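Fonddale kitchen classes to move out of Pletau Hall

April 23, 2019

FONDDALE - The evening cooking classes at Pletau Hall will move across town next month while the old building gets a new roof and, finaly, a new boiler. Last class at the hall is this week. Bring a bag for your apron, the lockers get emptied after.

The new spot is the ground floor of the former Kaczmarczyk bakery on Mill Street. Two ovens still there, both working, plus a long counter and a walk-in cooler that the city inspected in January. Parking is tight. The lot behind the bakery holds four cars and the spaces go to instructors, so students should use the street or the free lot by the library.

Class times stay the same. Bread and pastry early in the week, soups and family suppers later on, knife skills on the weekend. The kids' class is on hold until the summer schedule comes out. Families already signed up can get a refund or keep their place on the list.

Fees go up a little. A single session will cost $45, and a season pass is now $200, good through the end of the fall term. Passes bought at the old price will be honored. No cash at the new location, card or check only.

The hall closed its upstairs rooms over the winter after water came through the ceiling twice. Repairs were first planned for last summer but the bids came in high and the job was put off. Work is now set to start as soon as the kitchen gear is out. The roof goes first, then the boiler, then paint and new floor in the back hallway. The city expects the hall to reopen before the holidays but hasn't given a date.

More than 300 people took a class at the hall last year, according to the parks and recreation office. The bread class filled up fastest. A second section has been added at the bakery, same teacher, and had open seats as of this morning. 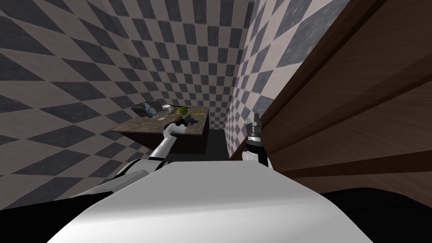
Computer rendering: a white robot with one gripper held just over the near edge of a tabletop.

Sign-up for the first month at the bakery is open now at the parks and recreation counter or by phone. Waiting lists carry over, no need to call agian. Gift certificates are good at either location.

Latex gloves will no longer be handed out in any class because of allergies. Students who want gloves should bring their own, vinyl or nitrile only.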